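Imprimir | Enviar por correo electrónico

Este sitio utiliza cookies propias y de terceros. Si continúa navegando, acepta su uso. Aceptar | Configurar

Foro > Carpintería interior > Puertas de paso

Puerta de cuarterones casi negra que roza con el calor: ¿cepillar o corregir bisagras?

bisagra_coja
Sep 20, 2024
Puerta maciza de cuatro cuarterones, acabado muy oscuro, hoja de 35 mm, tres pernios. Orientada a una galería al sur. Desde agosto roza en el canto de la cerradura, tercio superior. Holgura medida con galgas: 3 mm abajo, 0,5 mm arriba, contacto franco a última hora de la tarde. En invierno no tocaba. El proveedor (Fudent, delegación de Lullotville) me dice que cepille 2 mm y repinte. No me convence quitar material de una hoja que en enero va a encoger.

tolva
Mide las diagonales del marco antes de nada. Holgura decreciente hacia arriba en el lado de cerradura suele ser descuelgue, no hinchazón. Si fuese humedad, el rozamiento sería bastante uniforme en toda la altura del montante.

bisagra_coja
Diagonales del marco: diferencia de 1 mm. El marco está bien. El pernio superior tiene dos tornillos de cuatro que giran en vacío.

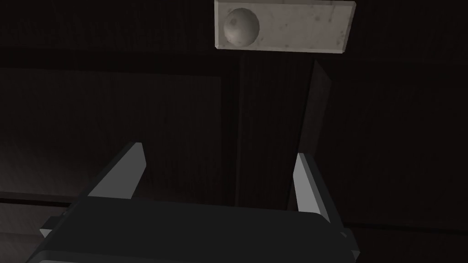 Gris carbón y gris claro.

mykh_74
Discrepo con tolva en parte. El acabado oscuro importa. Una superficie casi negra al sol directo se calienta mucho más que una clara, y la cara expuesta pierde humedad antes que la otra. El resultado es un abarquillado de la hoja, cóncava hacia la cara seca. Eso también da contacto localizado en un extremo del canto. Pasa una regla de 2 m en vertical por el montante y mide la flecha. Hasta 4 mm lo daría por admisible en una hoja de esa altura, pero con 0,5 mm de holgura ya no perdona.

tolva
La flecha se ve contra el galce, no en la holgura lateral. Si la hoja se abarquilla, deja de apoyar en el burlete por arriba o por abajo. La separación entre canto y jamba apenas varía. Son dos defectos distintos y se diagnostican por separado.

mykh_74
Sobre el papel sí. Con el resbalón haciendo fuerza contra el cerradero, la hoja trabaja torcida y los tornillos del pernio superior acaban cediendo. Por eso los encuentra pasados de rosca. Yo empezaría por la causa.

junta_seca
Una pregunta previa: ¿el canto superior y el inferior están sellados? En las puertas de la serie Pemska que he desmontado, el canto inferior venía en crudo. Por la testa entra humedad mucho más deprisa que por las caras. Un espejo en el suelo y se comprueba sin descolgar nada, siempre que haya hueco bajo la hoja.
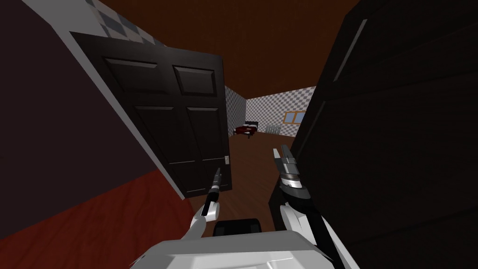

bisagra_coja respondió que el canto inferior estaba en crudo y que el superior tenía una sola mano, mal tirada. Flecha con regla: 1,5 mm.

junta_seca
Con 1,5 mm descarto el abarquillado como causa principal. Orden que seguiría yo:
— Descolgar y sellar los dos cantos con el mismo sistema de las caras, dos manos.
— Taladrar los agujeros pasados a 8 mm, encolar espiga de haya, cortar a ras y volver a abrir guía.
— Colgar y medir otra vez con galgas.
El cepillo se queda en la caja hasta febrero.

mykh_74
Mantengo lo del color. Sella los cantos, de acuerdo, pero con esa orientación volverás a tener movimiento. Un estor en la galería sale más barato que repintar.

tolva
Espiga de haya, sí, pero con la fibra paralela al tornillo el agarre es pobre. Yo uso tapones de fibra cruzada, o directamente tornillo largo, de 75 mm, en el agujero interior del pernio superior, hasta el premarco. Con ese solo tornillo se recuperan 1 o 2 mm de descuelgue.

junta_seca
El tornillo de 75 funciona si detrás del marco hay premarco. En tabiquería con espuma estás apretando contra aire y alabeas la jamba. Que taladre una guía fina primero y mire la viruta.

bisagra_coja
Hay premarco de pino, viruta clara a 50 mm. Mañana lo hago.

carril_doble
Aprovecho el hilo. En un pasillo estrecho con dos hojas oscuras próximas, ¿alguien ha cambiado la mano de una de ellas? Me preocupa el cruce de manillas y el cajeado de los pernios antiguos, que con tapajuntas blanco se va a notar.
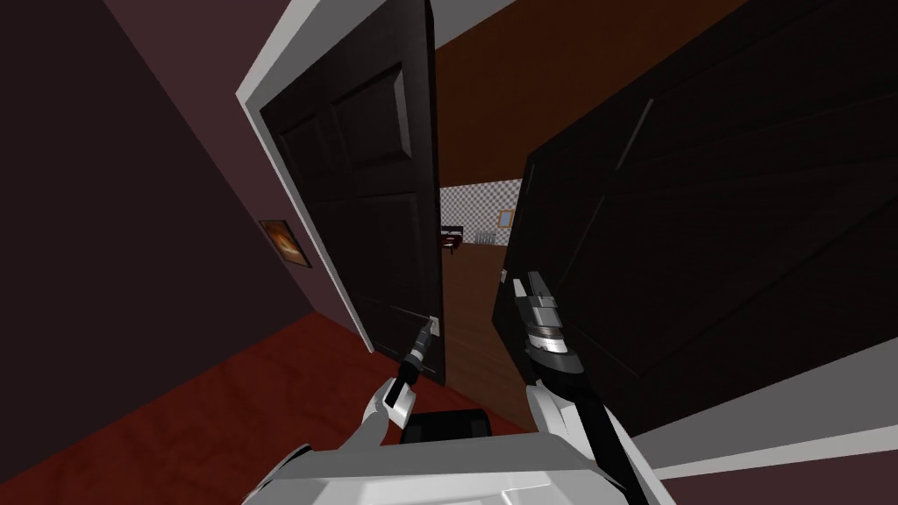

Hojas oscuras y cerco blanco en pasillo estrecho, con luz al fondo.

tolva
Cambiar la mano obliga a cajear de nuevo y a rellenar lo viejo con piezas encoladas, nunca con masilla. En el cerco blanco se disimula. En la hoja casi negra, según el brillo: en mate pasa, en satinado se marca el borde a contraluz. Para el cruce, un tope de suelo resuelve más que la inversión.

carril_doble
¿Y limitar la apertura con retenedor aéreo?

mykh_74
Carga otra vez el pernio superior. Tope de suelo.

bisagra_coja
Actualizo. Cantos sellados, tornillo de 75 en el agujero interior, el otro con tapón encolado. Holgura: 2 mm arriba, 2,5 abajo. No roza a las seis de la tarde. Volveré a medir en invierno.

junta_seca
Anota también la humedad relativa cuando midas, si no la comparación no vale de mucho.

Hilo visto 373 veces

Suscríbase a nuestro boletín y reciba los hilos nuevos de Carpintería interior en su correo.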